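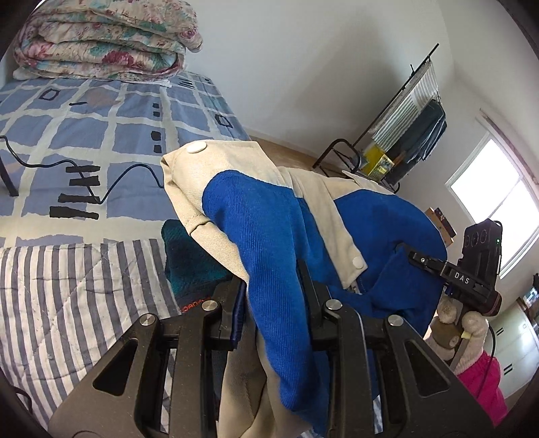 Press Bulletin No. 242

FOR IMMEDIATE RELEASE

Bautista Home Services Asks for Plain Numbers After Trumel Laundry Demonstration

GRUNDOW, June 2021 - Bautista Home Services sent three members of its staff to Saturday's open day at Trumel, where the company showed its Clomik household program to visitors. Bautista cleans, makes beds and does laundry in private homes and guest apartments. We were invited as a possible customer. We came home with more questions than we took with us, and we are making them public.

The invitation promised "a first look at automatic bed and laundry care." What visitors watched was people at work at a bed with grippers in their hands, picking up a jacket and other clothes, putting them down and picking them up again. The people did the reaching, the turning and the deciding. Trumel's demonstration lead, Dong-geon Kwon, was open about this when we asked. The hand-held sessions, he said, are recorded so that a robot arm can later be trained on them. No robot arm handled laundry during our visit.

We have no quarrel with the method. We do have a quarrel with the word "automatic" on an invitation.

"I have been folding other people's clothes for 19 years, and I wanted to be impressed," said Raghda Qaisi, who supervises Bautista's laundry teams. "The grip itself looked good. It took hold of thick cloth and thin cloth without any fuss that I could see. But I kept watching the person's wrist, and the wrist was doing my job."

Ms. Qaisi asked to try a gripper and was allowed to. She reports that it is easy to pick up a sleeve with it and much harder to feel whether she had one layer of cloth or two. Mr. Kwon told her that this is a common remark and that the finger pads are still being changed.

Our second concern is the choice of task. A two-color jacket is a fair test, and we give Trumel credit for not bringing a stack of identical hand towels, as we have seen at other shows. The bed was made up with the sort of mixed patterns our crews meet every day, stripes and checks and a flowered quilt at the head. Even so, it was a bed with plenty of space to stand beside it. A large part of our work is in rooms where the bed touches the wall on two sides and the fitted sheet has to be pulled on by feel. We asked whether any recording had been done in a room like that. Jae-in Ham, who schedules the Clomik sessions, said such rooms are on the list for January.
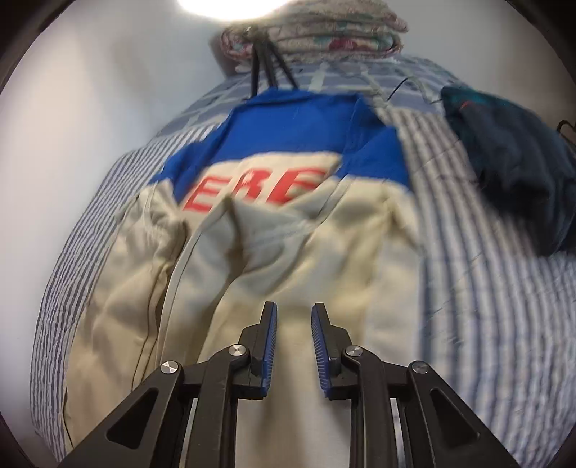

Third, there is the matter of what counts as finished. Our own standard for a jacket is simple enough: closed, sleeves in, collar flat, no crease across the front. We asked to see the written standard used for the Clomik recordings and were told that it differs from session to session. If a folded jacket is whatever the person holding the gripper happens to think it is, a machine trained on those recordings will have learned a lot of opinions. Trumel may have an answer to this. We did not hear it on Saturday.

Trumel's presentation also included a slide saying that Clomik would save a housekeeping crew 20 minutes per room. Anežka Hrubý, who does the planning at Bautista, asked where the figure came from. She was told that it is a target. It was not marked as a target on the slide, and several visitors near her were writing it down.

"Twenty minutes is most of what we have for a small room," Ms. Hrubý said. "I would love to get it back. I can't put it in a schedule because somebody hopes for it."

Bautista is therefore asking Trumel for the following before any further talks:

A demonstration in which a machine, with no person holding the gripper, folds one ordinary garment from a crumpled start, repeated in front of visitors with the failures left in.

The written rule for when a garment or a bed is done.

The basis for the time savings shown on the slide, or a corrected slide.

A clear statement on how recordings made inside homes are stored, and who may look at them. Our customers will ask us this before they ask anything else.

We want to be fair about the day. The staff were patient, the coffee was decent, and every question got a reply of some kind, including the rude ones - a few of them were ours. Mr. Kwon has offered to visit one of our guest apartments and try the grippers on a real changeover. We have accepted. Ms. Qaisi will pick the apartment and has said that she does not plan to pick an easy one.

Bautista has signed nothing with Trumel and has set aside no money for Clomik. Reports in Grundow that our laundry crews are to be reduced are false.

Press contact: Noel Samonte, Bautista Home Services, Grundow. Mr. Samonte attended the open day and can take questions on it by phone on weekday mornings.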